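Projektbericht: Wie viel Verpackung steckt in unserer WG-Küche?

Eigentlich wollte ich über Mülltrennung in Wohnheimen schreiben, aber Fouzia Butt meinte im Seminar, ich solle lieber klein anfangen. Also bei uns daheim, 21 Tage lang, mit Küchenwaage und Strichliste am Kühlschrank!
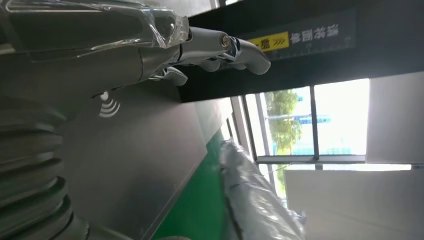
Zuletzt geändert: 30. Oktober 2020

Mitgemacht haben Mehwish, Daniyal und ich. Gewogen wurde abends, und zwar alles, was in den gelben Sack ging – auch der Joghurtdeckel, über den wir uns (leider ziemlich lange) gestritten haben. Am Ende standen 2000 Gramm auf der Liste. Ich hatte mit weniger gerechnet, Daniyal mit viel mehr.

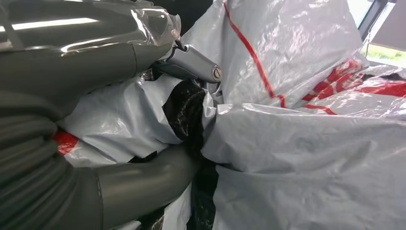 Am meisten genervt hat mich die Folie. Becher kann man stapeln, Folie knüllt sich zusammen, braucht Platz und wiegt fast nichts. Klare Folie wie auf dem Foto, so zerknittert und glänzend, sieht nach einem Riesenhaufen aus, und die Waage zeigt dann 10 Gramm. Beim nächsten Mal würde ich deshalb auch das Volumen aufschreiben. 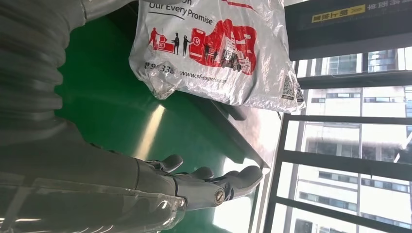

Schwierig war außerdem das Sortieren nach Material, weil vieles gemischt verklebt ist. Wir haben getrennt, was sich von Hand trennen ließ, der Rest kam auf die Liste »Sonstiges«. Durchsichtiges Plastik mit Klebestellen, so wie das am Unterarm im Bild, hätten wir auch dort eingetragen. Mehwish fand das zu streng, wir sind aber dabei geblieben. Die Tabelle mit allen Tageswerten hängt hinten dran.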